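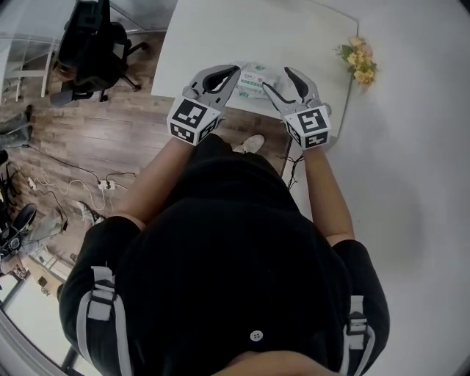
I've been putting off writing my aunt's obituary for the Tatdale paper, and now that it's done and sent I want to get down how it went while I still remember, mostly for my cousins and for anybody who ends up at a kitchen table with the same job.

I got picked because I'm "the one with the blog." That was the whole selection process! My uncle called, said the funeral home needed something by the next afternoon, and asked if I could do it in 500 words. I said sure. Then I opened a blank page and sat there for an hour and a half, drinking coffee I didn't want.

So first I read other people's. I read four obituaries from the same paper all the way through, and they helped a lot, because you start to see how the thing is built. Name, age, town, where she passed. Parents. Who's left behind, who went before. Service time, burial, where to send flowers. It looks cold when you take it apart like that but I was so grateful for it. You fill in the blanks and by the time you get to the end you've got most of it, and you only cried twice.

The survivors list nearly finished me off, though. My aunt married twice, and there are stepchildren from the first marriage who still called her Mom, and a half sister out near Ikance who hadn't talked to anyone since my grandmother's estate got settled. Do you list her? (Yes. You list her. I went back and forth until midnight and my mother finally said she's a sister, put her down as a sister.) For the stepchildren I just wrote "children" and let it be. One relative has already asked me about it and I said that's how she would have said it herself, and that was the end of that.

Then there was the maiden name. It's Lukáč, with both marks, and my grandfather was very particular about them. The paper's online form didn't like them at all. It gave me a question mark in a little diamond where the last letter should be. I tried three times and then called, and a very patient woman on the phone told me to email the text in and she'd have it set by hand. She read it back to me letter by letter. I could have hugged her.

What I wanted to put in and couldn't fit: the summer she drove all of us kids to Idley in June with no air conditioning and one cassette. Her handwriting, which looked like a seismograph. The way she'd answer the phone with "What's wrong?" instead of hello. She bowled for years and was terrible at it. She kept every church bulletin since 2000 in shoeboxes in the hall closet, and I have those boxes now, so if you want one from a particular wedding or baptism let me know and I'll dig.

What did go in was that she worked the school cafeteria, that she loved her garden and her grandkids, and that she made the poppy seed roll at Christmas. I know every obituary says somebody loved their garden. She did, though. She'd be out there in her robe talking to the tomatoes.

A few practical things, if you're about to do this yourself. Ask what the paper charges before you write, as ours went by the line and I cut two whole paragraphs once I heard. Get somebody else to check the dates against the family Bible or whatever your family has. I had her wedding a year off and would never have caught it. Ask how people spell their own names, even the cousins you've known forever. I've been spelling one of them wrong my entire life, apparently, and she was too nice to say. And save a copy somewhere other than the email.

It ran on 15th February, on the inside page, with the picture of her in the blue dress that my uncle likes. Both marks were on the name. I bought all the copies the gas station had and the guy at the register didn't ask.

I'm going to type up the poppy seed roll recipe next. She never measured the milk, so give me a couple of tries at it first.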